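# Poi wick wear and weight drift on a timed group routine

posted 6 November 2020 in Props and Practice

**Oana Gavrilă**

We run a four-person poi piece to a fixed backing track. The tempo is 43 beats per rotation block, if that means anything to people who count the way we do. Since March one performer has been arriving late on the split-time weave, always on the left hand, always in the second half.

I weighed her poi after rehearsal. Left head 15 grams heavier than the right. Both are practice heads from Zotus, sock type, on Warnus cord, same length within a few millimetres. They were matched when new. I have three theories: sand filling shifting, cord stretch, or the knot inside the head slipping. 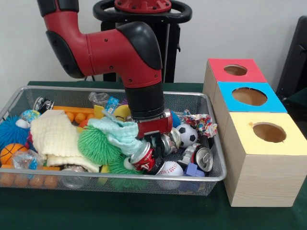 We have already swapped handles between left and right with no change, so I am fairly sure it is the head or the cord. The knot is the original one and I have not opened the sock to look at it. I would like to settle this without buying four new sets. What is an acceptable difference between left and right for group work, and how do people check it?

**Aba Yakubu**

Sand filling can't shift from one head to another, so movement inside the sock does not explain a difference in weight. It could explain a difference in feel. The usual cause of added weight is moisture. Hang both heads indoors for two days and weigh them again before changing anything.

For group work I would accept a mismatch of up to three grams per pair. Between performers it matters much less, as each person adjusts to their own set. Length matters more than weight. Measure it under load: hang the poi from a hook by the handle, wait a minute, then measure from the hook to the centre of the head. A cord measured slack on a table tells you very little. Ours had stretched by almost 30 mm on one side and nobody had felt it happen. 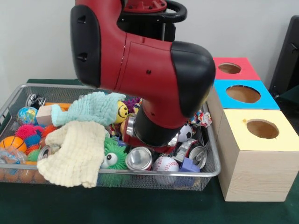 Does a longer cord always make the hand late?

At the same hand effort, the longer side tends to turn more slowly, and the performer corrects without noticing until she gets tired. That would fit the fault appearing in the second half. Film the weave from the front and compare where each head is when it passes the hip. Over a full 360 degrees the lag should be easy to see if it is there.

If the cord has stretched, replace both sides together. New cord against old will drift apart again within weeks. Pre-stretch the replacement overnight with a weight on it and tie the final knot afterwards. 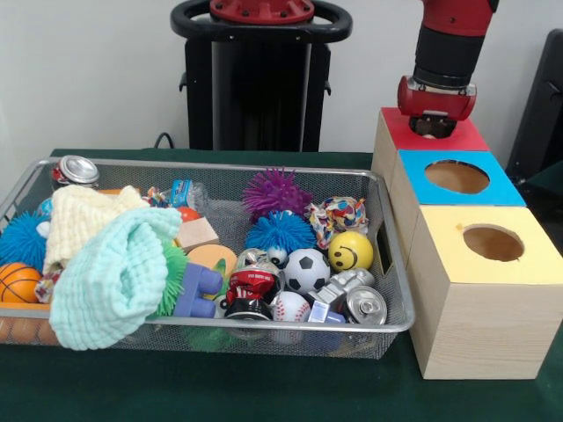 Storage is the other thing I would look at. Poi left in a heap pick up tangles, and a tangled cord gets pulled from one end by whoever is in a hurry, which is how one side ends up longer than the other. A wire basket with everything jumbled into it is fine for toys and no good for matched pairs. A box divided into sections, with a round hole in the top of each and the tops in different colours, would suit them far better: one pair to a section, and each performer keeps to her own colour. Mark left and right on the handles as well.

**Ojo**

had the same with my Olach set, it was the knot. retie it

**Oana Gavrilă**

Update after two days of drying. The left head has lost 11 grams, so most of the excess was water. She keeps that side at the bottom of her bag next to the bottle. Under load the left cord is 15 mm longer than the right. I am replacing both cords and will retie the knots at the same time. I will measure again after a few rehearsals.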